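Wildale Neighbors Help Board
Home and Garage

Getting a musty smell out of a secondhand work table

dunbar_lane
Posted 2nd March

I bought a used work table from a school sale in Wendent and it smells like an old basement. The top seems fine. The smell is stronger when I open the garage in the morning and mostly gone by evening. I have wiped it down with dish soap twice. I want to use it for sewing, so I don't want the smell getting into fabric. Is there something I should try before I sand it or give it away? 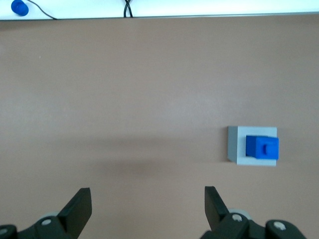

Page 1 of 2

I forgot to say that the underside is bare wood and has never been painted as far as I can tell. The legs are steel. I paid $20 for it, so I won't spend much on a fix.

Aurelia Sima
Replied to dunbar_lane

If the underside is bare, start there. Soap on the top won't do anything for a smell that is sitting in raw wood.

Turn the table over and vacuum it with a brush attachment, including the screw holes and the corners where the legs bolt on. Wipe the wood with white vinegar on a damp rag. Don't soak it. Leave it upside down with a fan on it for 3 days. Ours took longer than that, but it was July and very humid.

Once it is fully dry and you can't smell anything up close, put two thin coats of clear shellac on the bare wood. Shellac seals in odor better than the water-based finishes I have used. Open the garage door while you do it and let the first coat dry before the second.

For the sewing, I would keep a washable cover on the top for the first month. A plain mat works too.
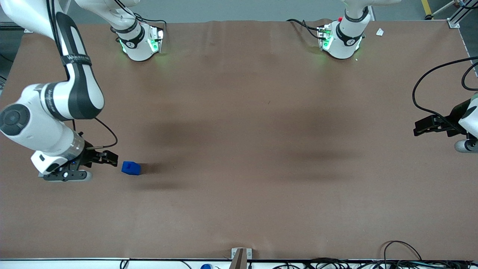 More replies

brirko_fan
Replied to dunbar_lane

Baking soda. Put it in a tray under the table and leave it. Worked on my fridge.

oldmillroad
Replied to Aurelia Sima

Agree about the shellac. I did the inside of a dresser that way and it has been fine. Check the feet too. Steel legs often have rubber or felt pads, and felt holds a smell for years. New ones cost a couple of dollars. If the garage floor gets damp, the table will start to smell again no matter what you put on it, so move it indoors when you can.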